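Matte or Shiny? What Everyday Surfaces Do Under Ordinary Light
Project report, Intro to Product Design, Jesport College
February 17, 2026

I picked this topic back in October, when I was sitting in Room 217 staring at a glossy chair and noticing I could read the whole ceiling in it. Every light, every tile! The chair next to it was the same shape with a duller finish, and all I could see in that one was scuffs. So my question became pretty simple. When we call a surface "matte" in a product description, what do people really get once the thing is sitting in a normal room with normal lights?

The setup was low budget (we had a cap of $50, and I spent most of mine on a Lorell desk lamp and some neutral gray paper). I collected objects from my apartment and from the shared shelves in the Weerakoon building, mostly solid colors, mostly stuff you'd walk past without looking. I left out anything patterned since I couldn't tell where the pattern stopped and the wear started. Each object got looked at from far away, then up close, and then I wrote notes on a card with 4 headings: color, shine, marks, and edges.

The "edges" heading was a late addition. My first set of cards didn't have it and I had to go back and redo them, which took a whole Saturday and a lot of snacks. I'm glad I did it though, because edges ended up with the longest notes of anything.

I also had a side plan to compare my notes with a gloss meter reading. The Tatell workshop has one, but it wants a flat area to sit on and a lot of my things are curved, so the readings jumped all over the place. I dropped that part. My advisor said a report is allowed to have a part that got dropped, so there it is. 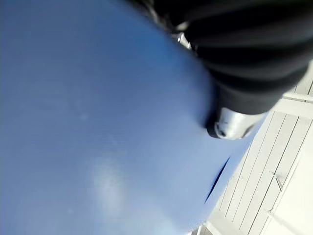 Color was the heading where I had to be the most careful. I kept wanting to write one word per object, like "blue," and move on. Up close that falls apart fast. The big blue surface is a medium blue overall, but it goes darker toward one corner and grayer lower down, and in the patch where the glare lands it's so pale it's nearly white. And this is a matte finish! The glare is still there, it just comes out soft and cloudy with no crisp outline. I ended up writing three color notes for most objects, one for the shaded part, one for the middle, and one for wherever the light was hitting.

For marks, my rule was to write down anything I could see without touching the object. The blue surface has faint parallel streaks running diagonally, plus one tiny pale speck that I went back and forth on (dust? a nick? I put "speck"). I don't know if the streaks come from how it was made or from wiping, and I didn't have a way to test that, so I left the cause blank on the card.

Edges, finally. Smooth objects give your eye very little to hold on to, so any line gets a lot of attention. With the blue one it's the thin dark slit close to the curved side. It's narrow, but it was the first thing I wrote down, before the curve itself. If I were designing something this plain I'd spend real time on where a line like that goes.

If I did this again I'd keep the lamp in one spot the entire time (I moved it a lot and didn't always write it down, sorry). I'd also do fewer objects and longer notes. My cards have a limit of 200 words each and I ran out of room on the good ones, then padded the boring ones.

Next step is asking classmates to sort the objects from dullest to shiniest without seeing my cards. I've got the sorting sheets printed already.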